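Bin operators wanted, Wiltier returns depot, Girkby. Days and twilights, 17 places, start September.

The picking arms are in now so the job has changed. Less lifting, less walking. You mind the cells, sort out what the arm can't, log it. No experience needed, we train you. Existing packers get first refusal, no one's pay drops.
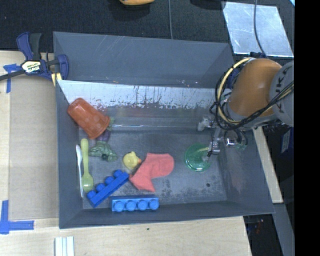 Training is two weeks, paid, on the practice cell. You learn to load a bin, stop the arm safely, clear a bad grip and restart. Mixed stuff on purpose, hard things like the bricks, plus a yellow rubber duck, in with soft ones like the red cloth, becuase returns come in like that. Steady hands and patience more use than computers.

Ring Gheorghița Stanciu on ext 1648, before 4pm best. Or ask at the gate for a form.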